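Re-zeroing the simulated cell after the gripper swap

The Wustel model of our bench cell has been running since February, and until last week I had treated it as something that looks after itself. It has no grease, no belts and no dust. It does have a fair number of numbers that have to agree with one another, and when we changed the gripper description to the Pavlow parallel jaw, several of them stopped agreeing. These are my notes on putting it right, mostly so that I can find them again.

The symptom was dull. Grasps planned on the bench top were fine. Grasps planned on anything raised above it came in low, and the planner refused them with a collision between the fingers and the object. The error was a steady 13 mm. A steady error is good news, as it usually means a frame has been put in the wrong place and nothing is drifting.

The first check is always the mount. The arm hangs from its base and reaches down, so the base frame is upside down with respect to the world, and every sign mistake you can make in that transform shows up as something plausible somewhere else. I drove the arm to the stored touch pose, with the fingertips just above the grey slabs on the black platform, and read off the tool frame.

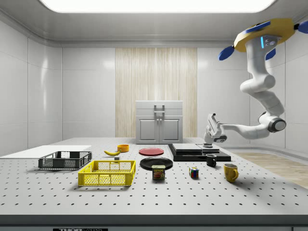 The mount transform was correct to the last digit stored. The joint zeros were also correct, which I confirmed by loading the old gripper file and repeating the same pose. With the old file the tool frame landed where it should. That left the new gripper file, and in particular the offset from the wrist flange to the point between the fingertips.

The Pavlow file measures its offset from the back face of the gripper body. Ours had always been measured from the flange. Between the two sits the adapter plate, and the adapter plate is 13 mm thick. Bench-top grasps had hidden the fault because Makori, our planner, clamps any target below a minimum height and lifts it to that height before solving. Everything near the table was being quietly corrected. I have now turned the clamp off during checks and written a warning into the log for when it is on.

The order I use for a full re-zero, for the record:

Load the cell with physics paused.
Compare the base frame with the stored transform.
Run to the touch pose and read the tool frame.
Load the gripper file, confirm which face the offset starts from, and correct if needed.
Turn the height clamp off.
Repeat the touch pose.
Rebuild the collision meshes and only then start physics.

The last step matters more than it looks. The collision meshes are cached separately from the visible ones, and the cache is keyed on the file name. If you edit a gripper file and keep its name, the arm draws correctly and collides with the shape of the old part. I lost most of an afternoon to that in the first round. Mirjana Petkov, who set up the original cell, told me she had lost two days to it, so I feel I got off lightly.

With the offset fixed I moved on to the bins. Bin picks had a separate complaint against them: the solver slowed to a crawl whenever a finger went below the rim. Physics steps that normally finish in 2 ms were taking around 50. The run log showed the contact list filling up with pairs between the finger and the wall, most of them a long way from touching.

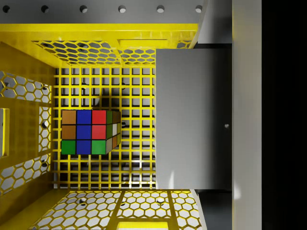 Contact generation is only as cheap as the shapes you feed it. The importer, Ironura, splits any concave mesh into convex pieces, and its default setting is to follow the surface as closely as it can. For a mug or a bowl that is sensible. For a bin whose walls are honeycomb all the way round, and whose floor is an open mesh, it produces a piece for nearly every scrap of material between the holes. One bin had come through as 168 convex pieces, and a flat finger plate hanging beside the wall was near enough to a good share of them to be tested against each one. The cube on the floor was adding its own pairs with the mesh bars under it.

I replaced the collision shape with five boxes, four walls and a floor, and left the visible mesh alone. The step time went back to 2 ms. What you give up is that nothing can poke through a hole any more, so a thin part which would drop through the mesh on a real bin will sit on it here. None of the parts we plan for are that thin. If that changes, I would keep boxes for the walls and restore detail to the floor only.

Two smaller points came out of the same session. The floor box has to be placed at the top of the bars. I first centred it on the floor thickness, and objects settled slightly into the grid, which put every grasp height out by half a bar. And the wall boxes should stop level with the rim, or a finger passing over it will register a contact that isn't there.

I also checked the finger clearance while the bin was loaded. The planner keeps a margin between the outside of the finger and the wall, and the old value had been tuned for a narrower finger. With the Pavlow fingers it ruled out any cube lying close to a side. I have reduced it, and the value now lives in the gripper file beside the offset, where it should have been from the start.

Still to do: the camera transform, which I have not touched since the swap, and renaming the gripper files so that they carry a version in the name and the cache stops catching me out. The touch pose and the corrected offset are both saved in the cell's setup folder, along with the old gripper file for comparison.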